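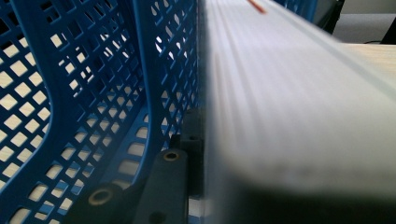 January, past eleven at night

Good day, mostly. The left finger has stopped squeaking. I replaced the bushing at lunch, the squeak moved to the right finger, and I replaced that one too, so now the thing is silent and I can hear the refrigerator instead.

Spent the evening on the crate job again. I picked crates because I thought they'd be easy. Big, blue, rigid, don't roll off the table. What I hadn't considered is that a wall full of little diamond holes is a wall full of little places for a fingertip to get stuck. In the log I've started calling this "the waffle problem," and I'm a bit embarrassed that it now has its own column in the spreadsheet.

Tally for tonight: 100 tries, 79 good, 17 caught in the lattice, and the other four I've marked "me," which covers the two times I squeezed too early, the time I sneezed, and the time the phone rang and I answered it with the gripper still in my hand.

79 is my best so far. Last week I'd have been happy with half. Tonight I sat there being annoyed about the 17, so I suppose that's progress.

The bracket behind the fingers is on version six. Version five came off the printer in the shared shop on Pace with a corner lifted, and I used it anyway for two days out of stubbornness. Six is flat. It also has the small hole in the right place, after I measured the wrong side of the part on four and then copied my mistake faithfully into five. Somebody had left the printer loaded with glitter filament, so there is also a sparkling version of six in the drawer, which I'm keeping for special occasions.

The Zesow controller arrived, finally. The manual is a single folded sheet and the diagram shows a different board. I've wired it the way the old Fasberg one was wired and it hasn't complained. The Fasberg goes in the box with the other Fasbergs.

I did the arithmetic on clips while the kettle boiled. 1,677 saved since I started, counting the early ones where I had the camera upside down. Those can be flipped, in theory. I've been saying "in theory" about them since fall. The plan is still to train on everything and see whether the arm can do by itself what I can do with 79 percent reliability and a sore wrist. If it learns from me, it will presumably learn the sneeze.

Posted a question on the Britemov forum about rounding the fingertips so they'd slide over the holes. Three replies so far. One says make them rounder, one says make them flatter, and one wants to know why I don't use a different crate. I've had that last thought myself and decided against it on principle. I couldn't tell you which principle.

Tomorrow: order more brass bushings, the same size this time. Tape the cable down before it takes me with it. Print the tips both ways, round and flat, and run fifty of each. Ice the wrist. Return the good calipers to the shop, they've been on my shelf since before the holidays and there's a note up.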